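小家电拆开清灰和收纳的一些做法

家里的路由器、机顶盒、空气净化器、咖啡机用上两三年，外壳缝里都会积一层灰，散热口堵住以后机身发烫，风扇声音也会变大。多数情况下不用送修，自己拆开清一清就行。下面是我们家常用的做法，按顺序写。

先断电。插头拔下来以后，机器放着不动，等一晚上再拆。带大电容的电源板不要用手去碰焊点，放了一夜也不要碰。微波炉、老式显像管电视不在这篇的范围里，这两样不要自己开壳。

桌面要清空，铺一块浅色的布或者一张白纸，小螺丝掉下来容易看见。深色毛毯不行，螺丝滚进绒里很难找。光线从左前方来比较舒服，晚上做的话台灯压低一点。

螺丝按位置放。我用的是装鸡蛋的纸托，一格放一处的螺丝，格子边上用铅笔写“底左”“底右”“侧面”。长短不一样的螺丝混了，装回去时长的那颗可能顶坏里面的塑料柱。Grirberg 的那套小螺丝刀用了很久，十字头和梅花头都有，够家里用。刀头磨圆了就换，勉强拧会把螺丝口拧花。

不少外壳没有螺丝，全靠卡扣。找一张旧的会员卡，从接缝最宽的地方插进去，慢慢往两边推，听到轻轻一声就是开了一个。冬天塑料发脆，先在暖和的屋里放一两个小时再开。不要用一字刀硬撬，壳边会留白印。

电路板上的灰用软毛刷扫，刷子要干的。方向由里向外，顺着元件的排列扫，碰到高的插座和电容绕着走。扫不掉的油灰用棉签蘸一点无水酒精，拧到不滴水再擦，擦完敞着晾干。吹风机只能开冷风，离远一点。
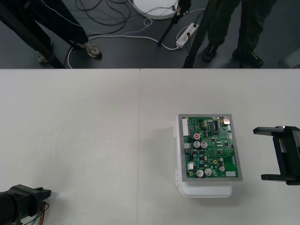 绿色的电路板，装在灰色金属框里，下面是白色塑料盒

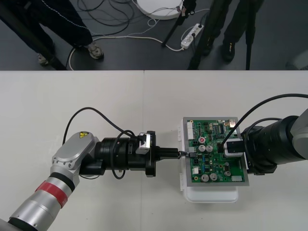 读者 Hidayat 留言说，他家的净化器照这个办法清过一次，刷子用的是旧牙刷，结果毛太硬，把一根细排线刷松了，装好以后显示屏不亮，又拆了一遍才找到。他建议排线附近改用画水彩的扁头笔，另外拆之前先用手机把每根线的走向拍下来，装的时候对着看。他还问酒精能不能换成洗洁精水。

排线那一条说得对，扁头笔我后来也买了一支。洗洁精水不行，会留水渍，干了以后还有一层黏的东西，更容易吸灰。外壳可以用洗洁精水洗，前提是和电路板完全分开，洗完擦干，再阴干一天。

风扇单独说。扇叶用手指按住再刷，不要让它空转。叶片背面的灰往往比正面厚，用棉签一片一片擦。转起来有沙沙声的，可以揭开中间的贴纸，有油孔的滴一滴缝纫机油，把贴纸按回去。食用油不要用，时间长了会结成胶。

滤网分两种。写着可水洗的，用清水冲背面，冲到水清为止，立着晾。不可水洗的只能用吸尘器轻轻吸，吸过几次还是发灰就该换了。我们家那台净化器的滤网，说明书上写累计运行 2000 小时更换，我在盒盖里面贴了一张纸条，记上换的月份，上一次是十月。

装回去以前再看一遍：排线插到底没有，卡扣有没有断的，桌上有没有剩下的螺丝。有剩的就再打开。外壳合上以后先不拧紧，通电试几分钟，没有异味和异响，再关掉电源、拔下插头把螺丝上齐。螺丝对角拧，手感一紧就停。

工具和零件的收纳也写一下。电源适配器最容易搞混，样子差不多，电压却不一样。每个适配器的头上贴一条标签，写清是哪台机器的。Atow 的布标签比纸的耐磨，大概 400 条一卷，用了很久还有一半。多出来的线用魔术贴扎，不要打死结，也不要绕得太紧，靠近插头的地方最先断。

旧机器拆下来的螺丝、胶垫、弹簧可以留，装在带盖的小盒里，盒盖上写名称。Endent 的分格盒不算便宜，用果酱瓶一样。鼓包的电池不要留在家里，也不要扔进普通垃圾桶，送到小区的有害垃圾点，送之前用胶带把两头的触点包好。

厨房里的电器油烟重，半年清一次；卧室和书房的一年一次。有宠物的人家毛多，进风口每周用吸尘器吸一下，机器就不用常拆。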